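The Pantry Cure
by Rafia Paracha

Every May the Huvstead paper runs the same advice: stock your pantry and your grocery bill will shrink. Buy big, buy ahead, cook from the shelf. I have followed this for 2 years and I would like to see the math.

Grovora, the warehouse store out past Gasturstead, charges $50 a year to let you in. You are told you'll earn that back in rice alone. Maybe a family of six does. I bought a 30-pound sack, and the moths got a good share of it. 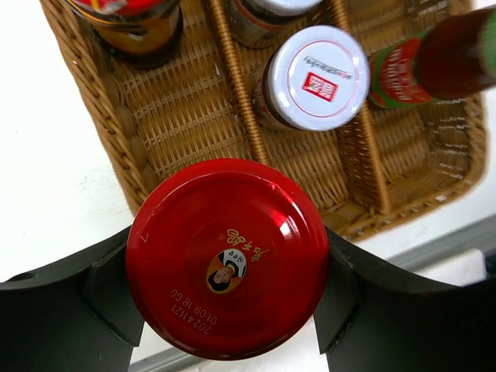 Page last changed: 09/10/2018

Sauces are the usual defense. A spoonful of something hot is supposed to turn plain beans into dinner, and I grant that it helps. But people who own one jar tend to own nine, and the other eight cost money too. My neighbors on Awan Street have a basement wall of this stuff and still order pizza on Friday nights.

What bothers me is who does the advising. The shelf people want to sell you shelves. The paper sells ads to the store. One column claimed savings of almost $3,000 a year and gave no receipts. That is more than I spend on groceries in some years, so either I'm eating wrong or somebody made the number up.

I'll keep a few cans for snowstorms. The membership runs out next month and I haven't filled in the form.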